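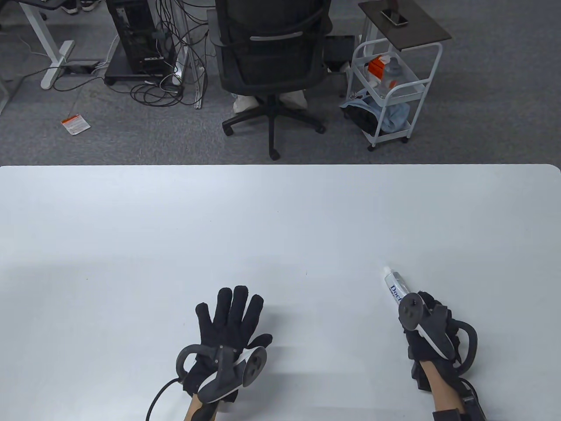

Equipment planning for the fall: what we're buying, what we're holding off on, and how to get your request in

Jul 1, 2020

Budget season is usually the dullest item in this newsletter, and I'm going to try to convince you that this year it's the best one. We have real money for the manipulation group for the first time, we have a plan for spending it, and most of that plan came out of complaints you all sent me over the spring. Keep them coming!

The big decision first. We are putting the first chunk of the budget into hand demonstrations, and the second arm waits. I know a few of you had your hearts set on the Zanetti, and it's a lovely machine, but when Ankit Rajput went back through the booking sheet he found that the arm we already own sits idle for long stretches while people wait for data to train on. A second arm would have given us two machines waiting. More glove stations give the first one something to do.

So we're going from one glove station to three by the end of September. A station, for budget purposes, means a pair of gloves, a pair of tracking controllers with the mounts that hold them on the back of the hand, wrist straps, cables, a computer and a table. Kernum quoted us $1,972 per station for everything except the computer and the table, and that price holds through the summer. We have computers. Tables we'll get to in a minute.

A word on gloves, which I had down as a rounding error in my first draft of the budget. They're a consumable. The knit stretches at the fingertips, the palms get slick, and people with small hands have been putting up with gloves that bunch at the knuckles for months without saying much. We're ordering 15 pairs across three sizes, plain black like the current ones so the recordings stay consistent, and they go on a supplies line with a yearly refill. If you've been wearing the wrong size, please tell Ankit before he places the order, even if you think you're the only one (you're not).

Spare mounts are on the list too. The mount is a small part and it stops the whole station when it cracks, and the wait for a replacement has been longer than anyone would like. Two spares per station, kept in the drawer with the hex keys.

Now tables. I got three quotes for "robotics workbenches" and they were all eye-watering for what is, in the end, a flat thing. What we want is a big, plain, matte white top with nothing shiny on it and enough room for two hands to move without bumping into anything. Gretau sells one for $251 that does all of that. I went and leaned on it in their showroom with my full weight and it didn't budge, which I'm counting as a load test.

My favorite line in the whole budget is the objects fund. Reaching for a tube of toothpaste, turning it, setting it back down: that's the kind of work we want many, many hours of, and the props cost next to nothing compared with the hardware around them. We've set aside $558 for household things for the rest of the year. Tubes, jars, sponges, boxes, anything that squeezes or folds or has a lid. Please buy from ordinary stores, keep the receipts, and pick up a duplicate of anything soft, as it will change shape with handling and you'll want a fresh one to compare. Suggestions are very welcome, and strange suggestions are more welcome still.

Two things didn't make the cut this round. The Sonel force-sensing fingertips look wonderful, but the version we want isn't shipping yet and I don't want to pay for the older one and then again for the new one. We'll look at it again when planning opens for next year. The other is wireless everything. I'd love to lose the cables, and so would everyone who has sat at the station with one trailing off their arm, but charging schedules are their own headache with three stations running. Cable clips are in the budget instead, along with longer leads so you can sit back a bit.

How to ask for something: send Ankit one short paragraph with what it is, what it costs with shipping, how long it takes to arrive, and what you'd record or run with it in the first month. Links are fine, quotes are better for anything large. He's keeping a running list in the shared folder and you can see where your request stands at any time. Requests already on the list from last year carry over, so there's no need to resend those unless the price has changed.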